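Chapter 4
Since When? Dates, Claims and the Things We Buy

Old is supposed to mean good. A bakery paints a year over its door, a soap maker stamps one on the wrapper, and we are expected to fill in the rest: the same family, the same recipe, the same care. None of that is printed. All we have been given is a number.

When Agnes Carnegie asked 57 shoppers what a founding date on a package told them, most said "quality." Few could say what had been founded. It might have been the company, the shop, the brand name, or a different firm that was bought later. Her survey was small and we should not lean on it too hard, but the confusion is easy to repeat in any classroom.

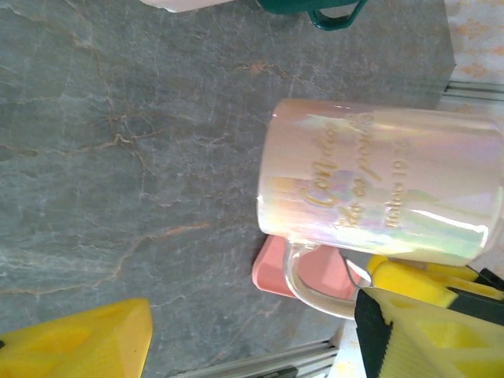 Figure 4.1 A pearly glazed mug with gold lettering, the last line reading "Desde 1938."

"Desde" is Portuguese and Spanish for "since." Since 1938, then, but what? The mug's glaze shimmers pink, lavender and green, and the gold type looks handsome on it. Neither one is evidence. A date can be put on a cup in an afternoon, and the cup itself may be much younger than the year it carries.

This chapter treats such dates as claims to be checked. We begin with Flendside, a tea seller whose labels gave two different starting years, and then turn to Murdo Geddes and his search through 414 trade cards. Before reading on, find one dated object in your own kitchen. Write down what the date says, and separately, what you had assumed it meant.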